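Household Prices and Retail Margins Study
Progress report to the Forsberg Fund, period ending September

1. Work completed
The survey of independent retailers closed with 149 usable returns. Import cost records have been matched to shelf prices for 1782 product lines, chiefly kitchenware and small household goods. Dr. Lucrezia Colombo has reviewed the matching method and approved it for use in the final analysis. 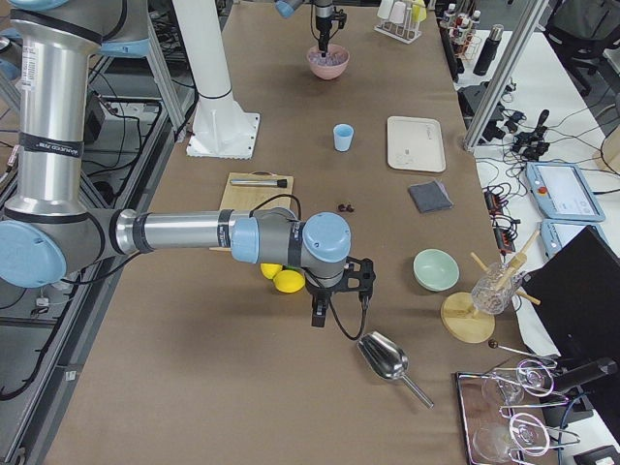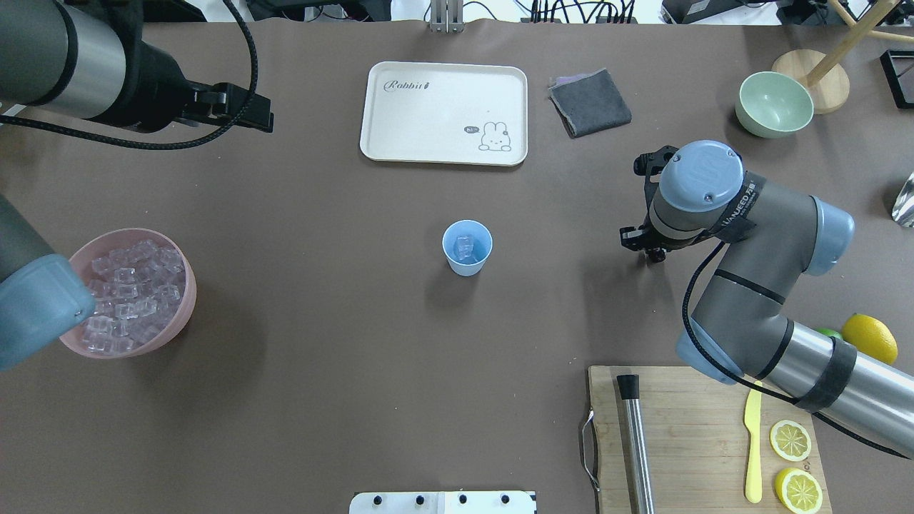 2. Preliminary findings
Lower import costs were passed on to shoppers slowly, while increases reached the shelf within one quarter. The gap was widest in Mumano – the smaller of the two study towns – where fewer shops compete. These results remain subject to revision.

3. Budget and next steps
Spending is within the approved limit. The Fund is asked to release the second payment so that the household survey in Flenura, with a target of 700 households, can begin on schedule.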